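The Long Wait for a Tidy House

Whether a machine can put your things away yet, and why the answer depends so much on the thing

My grandmother had a drawer in her kitchen that held string, candle ends, a bicycle bell, two keys to a house she no longer owned and a great many rubber bands, and she could put her hand on any of it in the dark. I have been thinking about that drawer a good deal this winter, because I have spent more of the season than I planned to in the company of people who are trying to teach machines to tidy up, and every one of them, sooner or later, gets a faraway look and starts talking about drawers.

It began in February with a letter from a reader in Vanier, who wanted to know when she could stop picking things up off the bathroom counter. She had a dishwasher, she wrote, and a washing machine, and one of those little round vacuums that bumps along the skirting boards, and all of these had been sold to her as the end of housework. And yet there she was each morning, putting lids on jars and jars into baskets, exactly as her mother had done. Was anybody working on that?

Somebody is, as it happens. Quite a lot of somebodies. And I should say at the outset that I came to the subject as a sceptic with a sore back, which I suspect is how most people come to it.

The odd history of the helpful machine

The machines we already have at home are marvellous, and they share a trick so familiar that we've stopped noticing it. They make us do the fiddly part. The dishwasher washes, but you scrape the plates and fit the bowls around the one awkward saucepan, and afterwards you carry everything back to the cupboard. The washing machine will spin your shirts until they're nearly dry and then sit there beeping until you come and deal with them. The machine gets the water and the noise, and we get the picking up and the putting down.

Factories made the same bargain, only on a grander scale. I visited the packing floor at Bemex, a firm that fills and boxes small bathroom goods, on a grey morning when the heating was out and everyone kept their coats on. There is a line there that caps bottles faster than I could count them, and it has been doing so for years without complaint. But every bottle arrives at that line standing up, facing the same way, at the same height, in the same light. At the far end of the building, where gift sets are put together, people were doing the work by hand. A small bottle, a round pot, a sponge, a folded card, all into a box with a different arrangement from the one they'd packed the day before. They have 873 different products on the books, the floor manager told me, and she gave the number with the kind of sigh that most of us save for our tax returns.

She'd love a machine for that end of the room. She has had a few salespeople in to talk about it, and she gives them all tea, and then she hands them a sponge and asks what their robot would do with it. I liked her very much.

A box with places for things

So what would it take? The people I visited at Badau, a small workshop above a row of shops where the stairs smell pleasantly of somebody's baking, have settled on a task that would make my reader in Vanier laugh out loud. They want a pair of arms to put things away in a desk organizer. It's the kind with compartments for your bits and pieces and a few drawers for whatever you'd like out of sight, and it has labels stuck on it in Chinese, so that there is a right place and a wrong place for what goes in.

I'd imagined something more heroic, I'll admit. Carrying a piano, perhaps. But the longer you look at a desk organizer the more you find in it to worry about, if you happen to be a robot. The walls are thin. The slots at the back are narrow. A wavy edge is a pretty thing to have on your dressing table, but it means that the height your hand has to clear is different from one end to the other. And a thing that is already standing in a compartment is also a thing that can be knocked over when you come along with the next one.

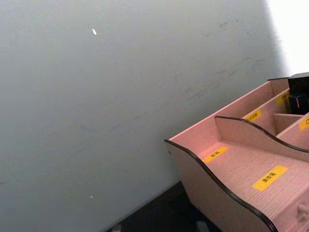
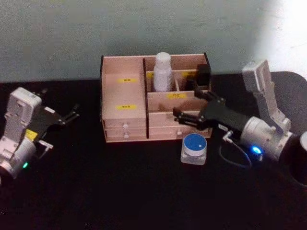

Small compartments, yellow labels and a black boxy item standing towards the back: the sort of tidying most of us do without looking. The second view takes in both arms.

Consider for a moment what you do when you put a bottle back on a crowded shelf. You probably don't look at it for long. Your fingers tell you when you've got hold of it and roughly how heavy it is, and if it clips its neighbour on the way in you feel the little knock and ease off before anything falls. Your other hand may already be reaching for the next thing. A gripper with two fingers has much less to go on. It relies a great deal on what its cameras can see, and cameras have their own troubles with a dark table, a patch of glare on the wall and a clear plastic pot that shows you whatever is behind it.

Clear plastic came up again and again in my conversations, by the way. So did anything shiny, anything floppy, and lids. Lids are a subject on which roboticists can talk for a full lunch hour, and one of them did. A lid looks like part of the jar until the moment it isn't.

Then there are the drawers. A small round knob is a friendly object to a human thumb and finger, but to a machine it's a target that asks for a careful approach, a firm pinch and then a straight pull. Pull a little crooked and the drawer jams, and if the box is light the whole box comes along with it. We all know what to do about that, which is to hold the thing steady with the other hand, and we learned it so young that we couldn't say when. It has to be worked out afresh for a robot with two arms, which hand goes where and how hard it should push.

How the teaching goes

The method that has stirred up so much hope lately is, to my delight, a very old-fashioned one. You show the pupil how it's done. A person guides the arms through the job while the cameras record, and then does it again, and again, with the bottle a little to the left or the pot a little nearer the edge, until there is enough of it for a computer program to learn the pattern of the thing.

I was invited to have a go, and I can report that it's humbling. I've been putting pots in boxes for more than half a century, and it took me 30 tries before I got one in without bumping the side. Something about working at a remove robs you of all your confidence. You find yourself leaning, as people do when they play racing games. I had a whole new respect for the arms by the end of it, and for the patient young people who do this for an afternoon at a stretch with the radio on.

What comes out of all that practice can be lovely to watch. I've seen a pair of arms pick up a small jar, pause as though thinking about it, and set it down so gently that it made no sound. I've also seen the same pair, a few minutes later, close very gently on nothing at all and carry the nothing carefully to its proper compartment. They hadn't lost heart in the slightest. I found it rather endearing, though I can see that it would pall if you were paying by the hour.

The trouble is the distance between one table and all the other tables. A skill that is solid on one dark tabletop with one pink box may wobble when you change the lamp. My grandmother's drawer would be a different planet. At Sarıgül, a care home I visited for quite another story, the staff had been lent a trolley robot that carries linen along the corridors, and it does that well and everyone has grown fond of it. I asked whether they'd want one that could tidy the bedside tables. The answer was a thoughtful no, or at least not for a good while. People's glasses are on those tables, and their teeth, and photographs placed just so. You need to know which mess is a mess and which is somebody's arrangement.

So, can they do it yet?

I've tried to be fair in answering my reader, and I wrote back to her at some length (she'll have been expecting a line or two, poor woman). If the job is the same every time and you're willing to build the room around the machine, then yes, it can be done, and it has been for decades. If the job is a handful of familiar objects and one familiar box, then it can be done some of the time, slowly, with a person nearby. If the job is your bathroom counter on a school morning, I wouldn't throw out the baskets.

I asked the people at Badau for a number of years and they were too sensible to give me one. What they did say was that four years ago they wouldn't have attempted the organizer, and that the part they once thought would be hardest, getting the arms to move smoothly, had become the easy bit. These days they fret about judgement instead. Is it in? Is it in the right place? Should I try again or leave well alone? I've raised children on those questions and I'm not sure I ever got them settled.

My own vote, if anyone's collecting them, would be for a machine that folds fitted sheets. I mentioned this on the way out, at the top of the stairs, and there was a long silence, and then somebody kindly offered me a biscuit.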